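# Folding and stacking bath towels on a 743 mm shelf

Updated December 31, 2020

These steps apply to a Kirnex shelf unit, 743 mm wide inside, with 183 mm between boards. Other units work the same way once the fold width is changed.

1. Wipe the shelf and let it dry.
2. Lay the towel flat, long side toward you, and smooth it from the center out.
3. Fold it in half across the short side. Match the corners before pressing the crease.
4. Fold in thirds along the length, label side in.
5. Check the width against the shelf. Three stacks should fit with a finger of space between them.

Do not press down on a finished stack to make room for one more towel. Compressed loops recover slowly, and the bottom towel comes out creased. If the stack touches the board above, take a towel off the top and start a new one.

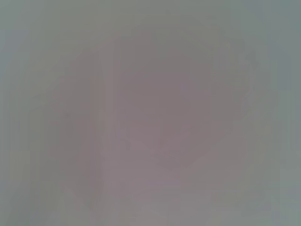 Thick towels need a looser fold. For anything over 900 grams, skip the thirds and fold in half twice — the stack is wider, so plan on 2 per shelf. Put the folded edge at the front and the loose edges at the back.

Hand towels go on the upper board. Fold them in half, then in half again, and stand them on edge if the board has a front lip. The Tierney unit has no lip, so lay them flat.

Rotate the stacks when clean laundry comes in: new towels go on the bottom, and you take from the top. The shelf spacing was last changed in September, and the fold widths given here are for the current spacing.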